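Ticket 1499 – Portail des membres Plellness : attestations de formation en conseil spirituel non délivrées

**Statut :** résolu, surveillance en cours
**Ouvert le :** 2022-01-01
**Service concerné :** inscriptions et attestations, parcours « Accompagnement interreligieux »
**Priorité :** moyenne, relevée à haute après le deuxième signalement

### Signalement initial

Le secrétariat de Plellness indique que les participants au parcours d'automne ne reçoivent pas leur attestation. Le parcours est terminé depuis décembre, les présences sont saisies et les mémoires ont été validés. Dans l'espace personnel, la page « Mes attestations » affiche : `Document en préparation`. Le message ne change pas après déconnexion.

Les inscrits au cycle de méditation du soir ne sont pas touchés. Ceux du module Kurup (lecture comparée des textes) le sont seulement s'ils suivent aussi l'accompagnement.

Nombre de dossiers bloqués selon l'export : 126.

### Premières vérifications

- File d'attente des documents : active, aucun message d'erreur.
- Modèle d'attestation : présent, dernière modification en décembre.
- Envoi de courriels : fonctionne, testé avec un compte interne.
- Droits du secrétariat : corrects.

Relance manuelle d'un dossier. Le statut passe à « en cours » pendant quelques secondes puis revient à « en préparation ». Rien dans le journal de l'application. Dans celui de Nurisow, le module qui fabrique les PDF, une ligne par essai :

```
WARN champ "tradition_reference" : valeur multiple, document ignoré
```

### Analyse

Le champ « tradition de référence » était à choix unique jusqu'à la dernière mise à jour du formulaire. Le comité pédagogique a demandé que les participants puissent en cocher plusieurs – bouddhisme et christianisme, par exemple, ou yoga et soufisme. Le formulaire a été modifié, le modèle d'attestation non. Nurisow attend une seule valeur et abandonne le document dès qu'il en trouve deux.

Le secrétariat précise que les personnes n'ayant coché qu'une case sont elles aussi bloquées. Vérifié : c'est exact. Le formulaire enregistre désormais une liste même quand elle ne contient qu'un élément.

Question posée au secrétariat : faut-il imprimer toutes les traditions cochées sur l'attestation, ou aucune ? Réponse reçue dans l'après-midi : toutes, dans l'ordre alphabétique, séparées par une virgule. La mention « sans tradition particulière » doit apparaître telle quelle, sans majuscule.

### Correction

1. Sauvegarde du modèle et de la base des inscriptions.
2. Champ `tradition_reference` déclaré comme liste dans Nurisow.
3. Tri alphabétique ajouté au modèle. Les accents étaient mal classés au premier essai, réglé avec l'option de langue.
4. Zone de texte agrandie. Au-delà de 5 traditions, le texte passe sur deux lignes et descend sur la signature. Le bloc de signature a été abaissé.
5. Essai sur trois dossiers choisis par le secrétariat, PDF relus et acceptés.
6. Relance de tous les dossiers bloqués.

La relance a pris environ 415 secondes. Deux dossiers ont échoué : le prénom civil y était vide, seul le nom spirituel avait été saisi. Le secrétariat a complété les fiches et les attestations sont sorties au passage suivant.

### Point ouvert – archives Velside

Les anciennes attestations, reprises du site Velside, restent consultables mais ne peuvent pas être régénérées. Elles ont été importées comme fichiers, sans les données du dossier. Un ancien élève demande un duplicata à son nom d'usage actuel. Il faudra ressaisir sa fiche à la main. Pas de reprise automatique prévue dans ce ticket.
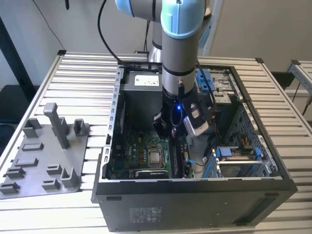

*Tour de bureau posée sur le côté, panneau latéral retiré.*

### Suivi

Le secrétariat confirme que les participants reçoivent bien le courriel et que le lien ouvre le bon document. Une participante signale que « védanta » est écrit sans accent sur son attestation. La faute vient de la liste déroulante du formulaire ; corrigée, PDF régénéré.

Demande annexe : ajouter la durée du stage pratique en établissement de soins. Cela relève du modèle et non de l'incident, à ouvrir dans un ticket séparé avec le texte exact souhaité.

À faire avant clôture :

- [x] Corriger la liste des traditions
- [x] Retirer le message « Document en préparation » quand la fabrication échoue, afficher « Contacter le secrétariat »
- [ ] Remonter les avertissements Nurisow dans le journal principal
- [ ] Confirmer avec le secrétariat la marche à suivre pour les duplicatas Velside

Le ticket reste ouvert jusqu'à la prochaine série d'attestations, celle du cycle de méditation.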